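Akus Ridge rescue, a thread. I was on the call-out list that night and a few people have asked what happened, so I'm writing it down once. The climber has said he's fine with me using his name.

Brendan Mulligan went up the north side of Jerkmont in October with one partner. They planned to be back at the Hatura hut before dark. They had one rope, two axes each and a stove they never lit.

They summited late. The last section on the north side was hard ice under a thin skin of new snow, and it took them three hours longer than the guidebook says. Brendan told me he thought about turning back twice and didn't say it out loud either time.

They came down by the Akus side. It's the normal descent and most of it is walking. The trouble is the gully below the notch, which you reach when you are tired and want to be done.

Brendan slipped at the top of the gully. They had already put the rope away. He went 363 feet, measured later off the GPS track, and stopped in a bank of soft snow above the second rock band.

Broken lower leg, two cracked ribs, a cut over the eye. Helmet split down one side. He was awake the whole time and could shout, and his partner heard him.

His partner did the right things in the right order. Called it in from the notch where there is signal, gave the grid reference, then climbed down to him slowly. Got him on a pack, got both jackets on him, and stayed.
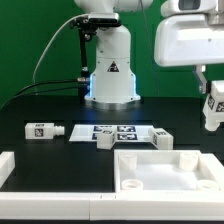 The call reached us at the Grabner road station at 6:40 in the evening. Cloud was already down on the ridge, so the helicopter was out. We went on foot, six of us, with the stretcher in two halves. It was dark before the tree line and I had the older headlamp, which throws a faint blue light about like the ring at the bottom of that white robot arm and isn't much better for finding a path. I walked behind someone with a good one.

We left the trees a little after nine. Wind from the west, not terrible. The path above there is marked with cairns, and we missed one and lost 20 minutes on the wrong side of a stream.

We saw their light before we heard them. The partner had hung a headlamp on an axe stuck in the snow above them. If you take one thing from this thread, take that. We would have walked past underneath.

Splinted the leg, got him into the bag and onto the stretcher. He asked what time it was and then asked again five minutes later, so we kept him talking. He mostly talked about his truck.

Lowering him took most of the night. The gully needed 606 feet of rope work in stages, with a new anchor each time, and two of those took a long while to build. The rock there is poor and you have to dig to find anything good.

Below the gully it was carrying. Four on the stretcher, two resting, swap, keep going. We reached the Hatura hut at first light and the cloud lifted enough for the helicopter to land beside it.

He had surgery that afternoon and a second one later for the plate. He was on crutches into the new year.

Some people have asked whether they should have kept the rope on. I think so, and Brendan thinks so. The gully looks easy from the top. Two other parties have fallen in it in the years I've been on the team, both unroped, both on the way down.

Current conditions, as of 3/25/21: the gully is still full, with a hard crust in the morning. The cairn we missed has been rebuilt. The Hatura hut is open but there is no stove fuel, so bring your own.

Brendan walked to the hut and back last week with a pole in each hand. He says the leg aches on the downhill. He wants to go back up in the fall by the normal route, and I said I'd go with him.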